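Hospital furniture open house, Odondale
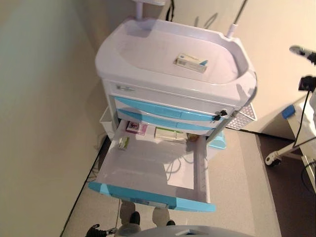
Medical cart with the bottom drawer open.

The Yazdani showroom is at the back of the old Markine building, and the sign only faces the parking lot. I got there a little after 9 in the morning. The open house runs every October, and this year they had more than 75 pieces out on the floor, mostly beds, overbed tables and carts.

I went for the carts. Our clinic has six, all bought secondhand, and two of them have drawers that stick.

The white one with light blue drawer handles was the one I spent the most time on. The handles run the full width of the drawer, so you can grab them anywhere. The top is a molded tray with a raised rim, and a medicine box left lying on it should stay put when the cart goes over a door sill. The bottom drawer is deep. A few boxes had been put in it for show and there was plenty of room left. I would want dividers for daily use, and those are sold separately.

The key lock is on the upper drawer. I asked about a single lock for the whole cart and was told it can be ordered, with a wait of 3 weeks. There is a perforated panel on the side with a grid of small square holes. A white bin sits on the other side, handy for wrappers.

Lunch was sandwiches in the hallway. After that there was a talk on cleaning plastics, which ran long and covered a lot we already do. The handout was better than the talk.

Herard had a table near the exit with replacement casters and drawer slides. A set of slides for our older carts would cost 400 dollars, less than I expected. I took their price sheet and left at 2.

Parking is free but tight. Use the side lot if you bring a van.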